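Plorkura – Guide de mise en place
Partie 3 : Enregistrer des démonstrations de transfert de bouteille

Version du 2019-04-10, rédigée par Jucélia Guerra, relue par Elaine Holanda

Bienvenue dans la partie du guide que l'on nous réclame le plus souvent ! Vous avez monté le poste, appairé le robot, et vous voilà prêt à produire vos premiers épisodes pour la méthode Bedbridge. La tâche de référence consiste à faire passer une bouteille entre le haut du réfrigérateur et le plateau du bureau. Elle paraît toute simple, et c'est bien pour cela que nous l'aimons : on y trouve une saisie en hauteur, un transport et une dépose, le tout dans un coin de pièce.
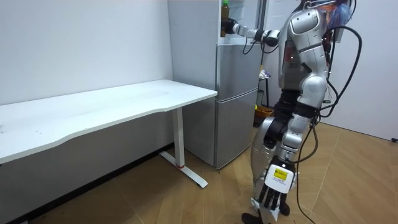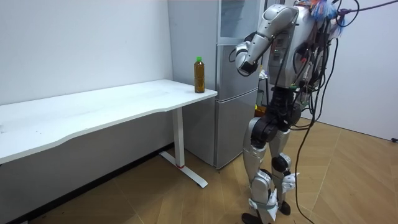
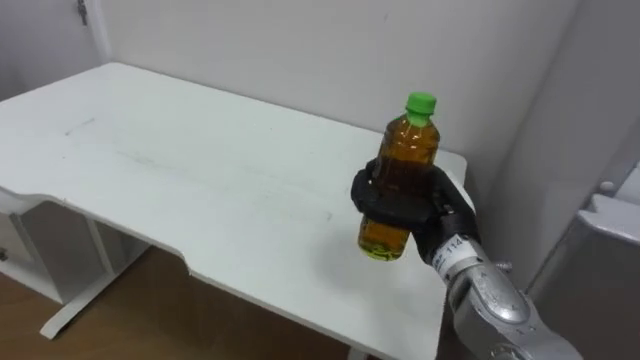
Le poste de référence : le robot, le bureau blanc et la bouteille à bouchon vert.

3.1 Avant de commencer

Prenez le temps de lire cette section en entier, même si vous avez déjà enregistré des épisodes avec la version précédente. L'ordre des étapes a changé depuis octobre, et les anciens fichiers de configuration ne sont plus lus par le module Seixas (il ne vous préviendra pas, il chargera les valeurs par défaut, ce qui m'a coûté un après-midi entier).

1. Placez le bureau contre le mur du fond, son extrémité droite tout près du réfrigérateur. Le bord échancré du plateau doit regarder vers la pièce.

2. Débarrassez le plateau. Les petites traces et les éraflures ne gênent pas l'apprentissage, inutile de frotter pendant des heures.

3. Choisissez une bouteille en plastique dont le bouchon tranche nettement sur le liquide. Un bouchon vert sur une boisson brune nous donne de très bons résultats. Vissez-le à fond.

4. Amenez le robot devant le réfrigérateur, debout, tourné vers la zone de travail. Le bras droit doit pouvoir atteindre le haut de l'appareil sans que le buste se penche.

5. Dégagez les câbles du dos et faites-les retomber derrière le robot, du côté opposé au bureau. Laissez-leur du mou.

Attention : ne passez jamais derrière le robot lorsque les moteurs sont sous tension. Les câbles qui traînent au sol se prennent très facilement dans un pied, le vôtre ou le sien.

3.2 Régler les deux points de vue

Bedbridge apprend à partir de deux flux : une caméra fixe, qui voit le robot et le mobilier, et une caméra de tête, qui voit surtout la main et le plateau. La méthode cherche à relier les deux, de manière à retrouver dans l'un ce que l'autre ne montre pas. Il n'est donc pas nécessaire que tout soit visible partout, et je vous encourage vivement à ne pas chercher le cadrage parfait.

6. Fixez la première caméra de façon à voir ensemble le bureau, le réfrigérateur et le bras droit. La tête du robot peut sortir du champ.

7. Inclinez la caméra de tête vers le bas, jusqu'à ce que le plateau occupe une bonne partie de la vue. La main droite doit y entrer dès qu'elle s'approche du bureau.

8. Lancez la synchronisation depuis Seixas, menu Flux, puis attendez le message « Horloges alignées ». Si l'écart affiché dépasse 11 millisecondes, relancez l'opération.

Remarque : un éclairage doux et régulier vaut mieux qu'une lampe puissante. Un liquide clair laisse passer la lumière et peut teinter le plateau juste sous la bouteille. Le modèle s'en accommode très bien pourvu que l'éclairage reste le même du début à la fin de la série.

3.3 Enregistrer un épisode

9. Mettez le robot en position d'attente : bras droit replié devant le réfrigérateur, doigts vers le bas, sans contact avec quoi que ce soit.

10. Appuyez sur la pédale pour ouvrir l'épisode. Comptez une respiration avant de bouger. Ce petit temps mort sert de repère au découpage automatique, et les opérateurs pressés l'oublient tous au début (moi la première !).

11. Guidez la main jusqu'à la bouteille et refermez les doigts autour de sa partie médiane, le pouce du côté opposé. Une prise trop haute, près du bouchon, fait pivoter la bouteille pendant le transport.

12. Transportez-la bien droite, à vitesse constante. Gardez un léger jour entre le fond de la bouteille et le plateau avant la dépose finale.

13. Posez, ouvrez les doigts, éloignez la main, puis appuyez de nouveau sur la pédale.

14. Notez l'épisode dans Seixas : réussi, repris ou à écarter. Gardez les épisodes repris, ils sont précieux. Lors de notre dernière campagne, nous en avions 278, et les retirer dégradait nettement la dépose.

Attention : si la bouteille glisse, ne tentez pas de la rattraper à la main. Ouvrez l'arrêt d'urgence, laissez-la tomber et épongez ensuite.

3.4 Vérifier la série

Au bout de quelques épisodes, faites une pause et ouvrez l'outil Eltach. Il rejoue les deux flux côte à côte et trace la trajectoire du poignet. Cherchez surtout les sauts au moment de la saisie, signe que la main était masquée dans la vue fixe et que l'estimation a décroché. Trois sauts dans une même série, et il faut reprendre le réglage de la section 3.2.

Pour un premier entraînement, nous conseillons 4 000 épisodes. Le chiffre impressionne, je le sais bien, mais on les répartit volontiers sur plusieurs opérateurs, et la variété des gestes profite beaucoup au résultat. Elaine guide lentement et très droit, moi plus vite et en arc de cercle : le modèle entraîné sur nos deux styles réunis s'est montré plus régulier que chacun des modèles séparés.

Remarque : changez de sens de temps en temps, du réfrigérateur vers le bureau puis du bureau vers le réfrigérateur. Indiquez-le dans le champ « Sens », sans quoi Eltach rangera tout dans le même lot.

3.5 Fin de séance

15. Ramenez le bras le long du corps et attendez l'arrêt complet des doigts.

16. Coupez les moteurs, puis l'alimentation, dans cet ordre.

17. Exportez la série vers le dossier partagé. L'export est long ; laissez la fenêtre de Seixas ouverte jusqu'au message de confirmation.

Les réglages d'entraînement proprement dits sont décrits dans la partie 4.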